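About Skevia

Skevia helps small organizations buy their first robot arm and the things that have to go with it. We don't make robots and we don't take commission from the people who do. Clients pay us a fixed fee to plan the purchase, write the budget and stay with the project until the arm is doing its job on their floor.

The company was started by Halldóra Kragh and Dong-geon Joo, who had both spent years on the receiving end of equipment quotes. Halldóra ran purchasing for a catering group. Dong-geon installed packaging lines. They kept seeing the same problem: the arm was budgeted to the dollar, and the table, the cabling, the spare fingers and the staff hours were not budgeted at all.

We have now worked on 124 purchases, most of them for kitchens, school labs and small workshops.

What we do

A planning job usually runs in this order:

Site visit and floor measurements
List of objects the arm must handle
Bench trial with those objects or close stand-ins
Written budget, first year and third year
Help with quotes and the purchase order
Two visits after delivery

The bench trial is the part clients ask about most. We set out a table, put the dishes or parts on it and run the task. Plates, bowls and cups are common on our bench, as a lot of our work is for places that serve food. A shallow plate and a deep bowl can call for different fingers, and that changes the quote.

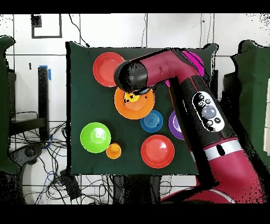
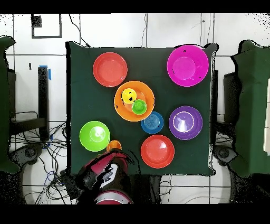 Dishes on the green cloth, a typical table for us.
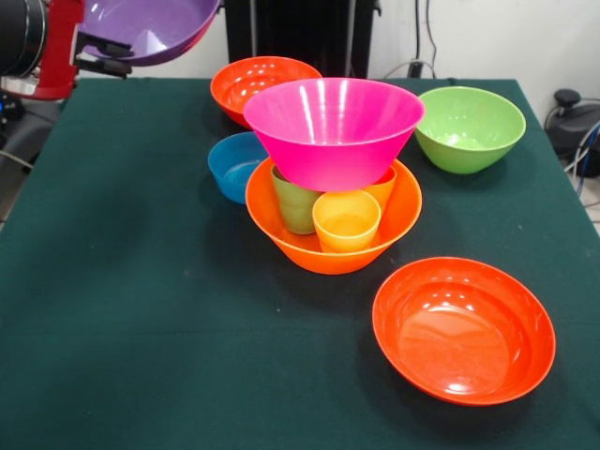
What a budget from us looks like

Every budget is split into the arm, the gripper, the work surface, power and cable runs, safety, training, and a line for the things that wear out. We leave the last line in even when a client asks us to take it out. Gripper parts get replaced, and it's easier to have the money set aside in September than to go looking for it in spring.

We also price the option of waiting. For some clients a year's delay makes sense, and the report will say so. Soon-im Seo writes these sections and will go through the numbers by phone with whoever has to sign.

Our fee for a single-arm plan covers up to 500 square feet of floor. Larger spaces are quoted after the visit.

Who you will deal with

Halldóra Kragh — first calls, contracts
Dong-geon Joo — site visits, power and floor plans
Seon-mi Yook — bench trials and object lists
Soon-im Seo — budgets and reports
Chae-won Ham — training and follow-up visits

Seon-mi keeps a shelf of 335 test objects, sorted by size and weight. Clients are welcome to send their own. Please pack them well and put the project name on the box — we return everything at the end of the trial.

Getting started

Send us a short note with the task, the size of the room and the date by which the money has to be spent. A rough sketch of the room helps. Halldóra reads all first inquiries and will tell you whether a site visit is worth paying for.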